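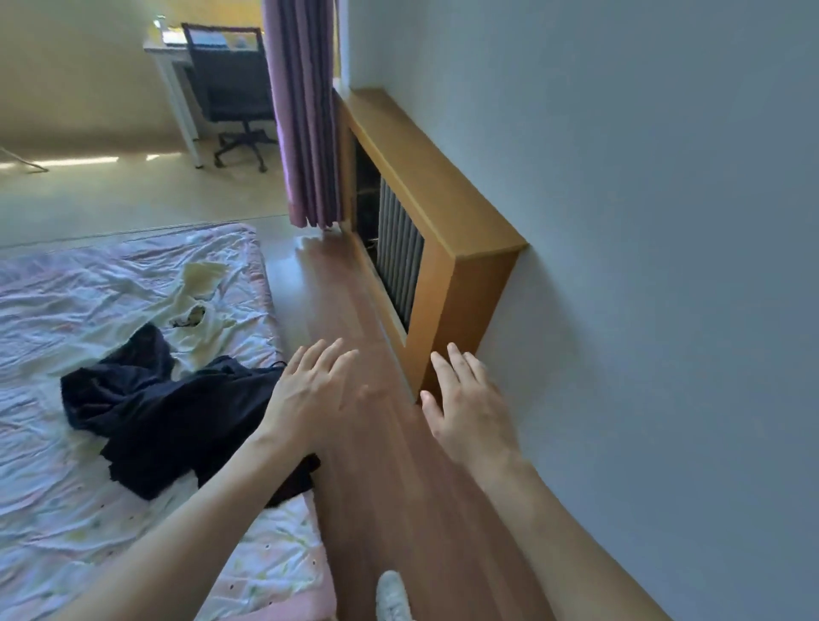 About Jaltari

Jaltari is an independent test group for household robotics. We compare grippers, arms, head cameras and controllers for companies that build machines for the home, and we report the results in plain terms.

Our work began with 2 arms, known in the group as Rita and Eto, and a single question: which gripper handles cloth best? We have since completed 1,150 comparison runs. Each gripper is given the same tasks, with the same garments, under the same controller settings.

People set the standard for every comparison. Before a gripper is scored on laundry, the task is carried out by hand and recorded from head height in a furnished bedroom. Garments on a bed are a demanding test – they fold over one another, hide their own edges and change shape when lifted.
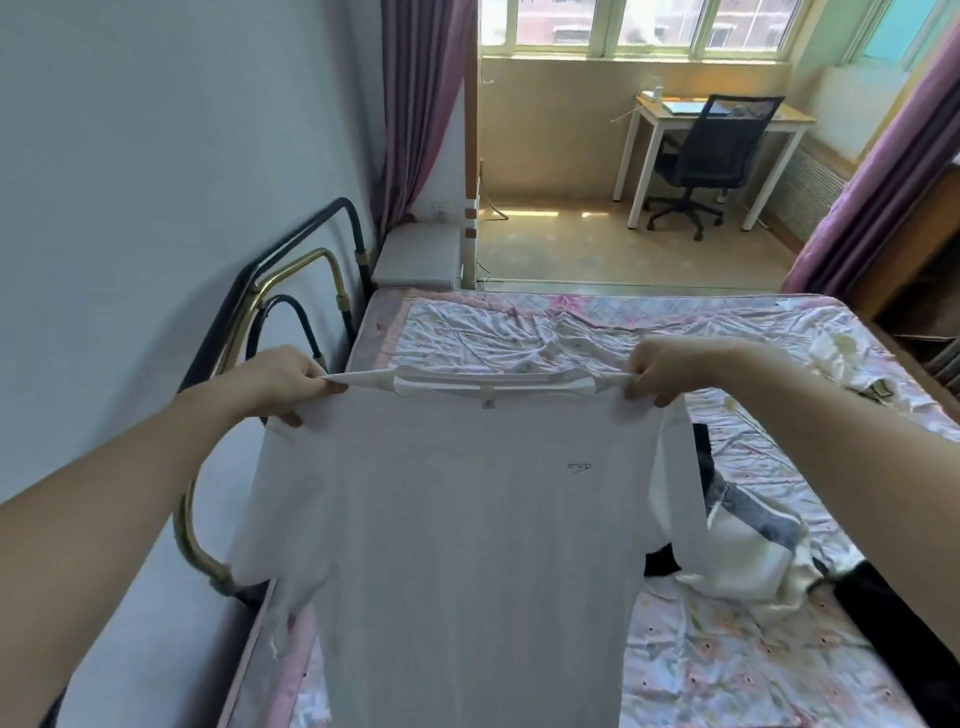 Shirt held at the shoulders, hand baseline for the garment tasks.

Tamihana, our scoring program, rates each run on a scale of 0 to 100. Clients receive the full record of their runs, including those that failed. The group does not sell hardware and accepts no payment linked to a result.

Requests for testing are reviewed each October. Companies may submit grippers, cameras or controllers, together or as separate items.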